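Traddale Proceedings in Applied Automation
Home | Current issue | Past issues | For authors | Search

We use cookies to remember your reading preferences. Accept | Manage

4. Planning the purchase: gripper, arm and simulator

By the time our group sat down to plan the equipment for the new sorting cell, we had already been through one round of buying that left most of us a little sore. The first order had gone in with a single line for the robot and a single line for "accessories," and it was the second line that ate up our year. Fingers, mounting plates, a spare cable set, the safety scanner, the training days and the freight all landed there, and each of them was bigger than the person who had penciled it in had supposed. So for the second round we agreed, after a good deal of friendly grumbling, that we would do as much of the choosing as we could in simulation before a purchase order left the building.

This section describes how we went about that. We have tried to write it the way we would have liked to read it two years ago, when we were going from vendor to vendor with a notebook and a good deal of hope. Readers who mainly want the grasp planner itself can go straight to Section 5 and will not miss anything they need.

4.1 What the budget had to cover

The cell is meant to pick mixed household and pet-store goods from a flat table and place them in totes. Zyanya Villalobos drew up the first list of requirements together with the packing staff at our partner site in Cladholm, and she was patient enough to go back and ask them what they handle on a bad day as well as on a good one. From her notes we built a test set of 200 simulated layouts, with objects standing, lying on their sides, and crowded near the table edge. Each layout was run with every candidate gripper on our short list.

We had two arms under consideration, one from Solís and one from Vurner, and either could be fitted with a parallel-jaw gripper. The arms themselves were close enough in price that we stopped arguing over them fairly early. What moved the total up and down was the gripper, its fingers and the number of spares we would need to keep on the shelf, and it was this part of the budget that we wanted the simulator to help us settle.
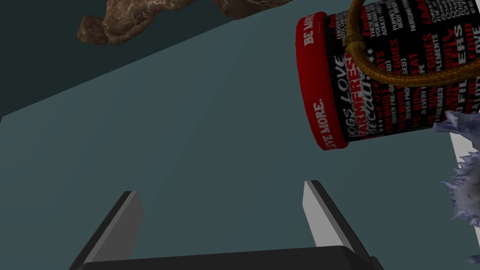 Figure 3. View past the gripper fingers toward the tabletop in one of the test layouts.

Finger opening was the first number we had to put in front of the vendors, and it is a surprisingly hard one to pin down from a catalog. A catalog will tell you the stroke, but it won't tell you which of your own goods you will be sorry about later. Working from layouts like the one in Figure 3 made these talks a great deal easier. The canister lying on its side there, with its red end turned toward the fingers and a braided rope handle looping over the top, gives a planner several choices: close across the body, go for the rim, or try for the rope. Those choices place different demands on the hardware. Closing across the body calls for a wide opening, while the rope would let us get by with a narrower one and a more careful approach. Eustaquio Gallegos argued for the narrower gripper on the grounds of cost, and Estrella Zamudio argued for the wider one, having spent enough afternoons with tangled handles to distrust them as a plan. We ended up pricing both, and we would encourage other groups to do the same, since the quotes that came back did not follow the pattern any of us had guessed.

Soft and ruffled goods raised a second question, this one about the finger faces. Plain flat faces come with the gripper and cost nothing extra. Padded ones are bought separately and wear out, so they show up in the budget every year and not only in the first. We carried them as a yearly supply item, in the same place as gloves and tape, and our purchasing office thanked us for it.

4.2 Allowing for the arm's own bulk

It is easy to plan a cell around the fingertips and forget that there is a whole arm behind them. Our first floor sketch had the tote rack set close in beside the table, which saved space and looked very tidy on paper. Tiburcio Zepeda asked that we check the wrist and the last link against the rack at every pose in the test set, including the poses at which the arm has nothing to pick and is simply on its way somewhere else. We are glad he did.

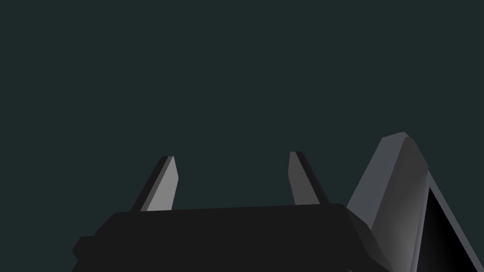

Figure 4. Open gripper with the adjoining arm link at right.

The check led us to move the rack outward and to ask both vendors for a longer pedestal, a change that added 2 percent to the arm line. Found on paper, that is a small sum. Found after the bolts are in the floor, it means a second visit from the installer, a fresh safety review and a stretch of days in which a costly machine earns nothing at all. We also set aside 20 percent of the hardware total for integration work, which felt generous at the time of writing the request, and we kept a separate allowance for spares so that neither one could quietly be spent on the other.

4.3 Order of spending

We split the purchase into two stages. The simulator license and the workstation came first, followed by a 30-day review in which Faustino Becerra and the rest of us went over the results with the Cladholm staff and revised the list. The arm and gripper order was then scheduled for October, to fall after the site's electrical work. Our simulated contact model remains simple, particularly for rope and for soft surfaces, and we therefore treated its results as a guide to which quotes to ask for. The choice of finger faces has been left open until both kinds can be tried on the physical gripper, and the order includes one set of each.

Contact the editorial office | © Traddale Proceedings | Back to top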